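4. The build and the wrist camera

4.1 Where it was built

All of the hardware was put together in the Losovness shared workshop, on a bench we had to clear every night by 9 because the woodturners get it after that. That shaped the design more than any paper we read. The arm had to come off its base in one piece, ride on a cart, and go back on without a full recalibration. First version took most of an hour to set up. The current one is four bolts and a locating pin, and Figueroa can do it alone.

Arm is a Tisden kit, secondhand, missing one shoulder cover. Joints are stock except the wrist roll, which had enough backlash that you could feel it by hand. We shimmed it twice. Second shim held. Controller is a Novholm board in a lunch-box sized enclosure zip tied under the bench top, which everybody agreed was temporary and which is still there.

4.2 Gripper

Two fingers, parallel, driven by a single servo through a rack on each side. Fingers are printed solid, blocky, dark filament, squared off at the tips. We tried thinner tips first -- they flexed when closing on anything stiff and the flex went one way on the left and another on the right, so the object rotated in the grasp. Blocky ones don't flex enough to matter. They do hide more of the object from the wrist camera, see 4.4.

Pads are bicycle inner tube, glued. Cárdenas wanted silicone. We did order silicone (Marchal, two hardnesses) but it peeled off the print within days with every glue we had in the workshop, so inner tube it is. Replace when shiny.

Finger opening is set in software and not measured. There is no force sensor. We read servo current and treat a rise above a threshold as contact, and the threshold was tuned by hand on dishes, mugs and a paint can lid. It's crude. A cold gearbox in the morning draws more current then a warm one, and for the first few minutes the gripper will report contact with thin air. Current practice is to run it open and closed for a while before any trial.

4.3 Camera mount

Camera sits at the wrist looking down past the fingers. Small board camera, fixed focus, rolling shutter, held by a printed bracket with slotted holes so the tilt can be changed. We changed the tilt a lot. Too steep and the lens sees mostly the target during the last part of an approach, too shallow and the fingers drop out of view altogether. Final setting is a compromise and was scratched into the bracket with a nail so it can be found again.

The bracket went through three prints. First cracked at the slot. Second was fine but fouled the servo cable at full roll, and pulled the connector out in the middle of a demo in May with people watching. Third has a cable relief on the side and a thicker web. Mass went up a little, no effect on the arm that we could measure.

Cable routing is boring but cost us more time than anything else in this section. USB along the forearm, looped once at the elbow, then taped. Any tighter and the image drops. Any looser and it catches on the bench vise.
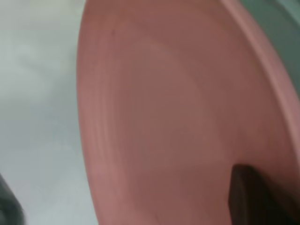
Figure 3. Wrist camera view with a pink plate at close range. Fingers at lower left and lower right.

Blur was the main image problem and we underestimated it. We had picked the camera for its field of view and its price, and checked sharpness with the arm standing still, which told us very little about how it would do in use. Large smooth shapes come through it better than small ones do. In Figure 3 every contour on the plate is smeared, and still the long arc of its left boundary can be followed against the pale gray, the pink-to-gray edge being the strongest color contrast in the image. The ring marks are there too but only as soft streaks. So the edge finder was rewritten to fit an arc to the color boundary and to ignore anything inside the dish. Decorated plates got much easier after that. White plates on a light bench top got worse and remain bad.

Shorter exposure was the obvious fix and we did try it. The workshop lights are old tubes, and with a short exposure the picture bands. Orozco brought a pair of LED work lamps, which removed the banding and put a glare spot on every glazed dish we own. With a bedsheet hung in front of the lamps it was usable. We didn't keep it, too much stuff to set up each evening -- the longer exposure plus arc fitting was good enough.

4.4 Finger occlusion

The fingers are always in or near the view, and they cover part of the object exactly where we would like to see it. Two options were considered. Option one, mask the fingers with a fixed polygon per opening width. Option two, learn the mask. We went with fixed polygons, drawn by Nava over a weekend on 50 still images. Works as long as the bracket has not moved. When the bracket has moved it fails quietly, and the arc fit starts latching onto the edge of a finger, which is straight, and returns a radius of something like a small swimming pool. There is now a check for absurd radii.

Dark dishes next to dark fingers are a known weak spot. Reprinting the fingers in green has been suggested by Espinoza more than once. Probably right. Not done yet.

4.5 Logging

Frames are saved with servo current, joint angles and the commanded opening, all stamped by the same clock. Early on they were not on the same clock, and we lost 348 approaches to a drift nobody had noticed. Those are not used anywhere in this paper. Storage is a plain folder per evening, no database. Notes on what was changed that evening go in a text file in the same folder, and where the text file is missing the evening was left out of the results in section 5.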